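Vurgate Card Arm: Set-up Guide for Counter Staff
Section 4. Restocking and sorting cards
Revised 5/29/20

From this revision, the arm sorts the cards and counter staff check its work. The old sorting roster has been withdrawn. One person per shift signs on as checker — see Section 2 for log-ins.

1. Put the clear tiered stand on the table near the wall.
2. Place the stack of cards on the red folder.
3. Press Ready and step back behind the counter.

CAUTION: Keep hands and lanyards away from the gripper while the arm is powered.
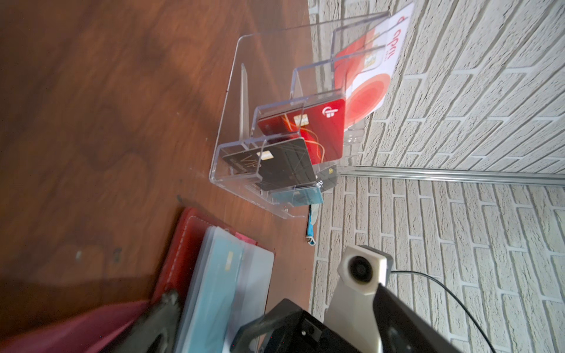 Reading time: 2 min

4. Select the layout on the panel. Layout 124 has a VIP card in the front tier and a red card in the middle tier.
5. Press Start. If a card drops, press Pause before picking it up. Error 241 means the gripper has lost its grip.
6. When the arm parks, check each tier against the layout sheet and initial the log.

NOTE: Checking counts as counter time and is paid at the same rate. Staff who sorted by hand before October should complete the checker module with Yabsira Wako.

Do not adjust the gripper plates yourself. Report faults to Victor Nzioka, extension 1390.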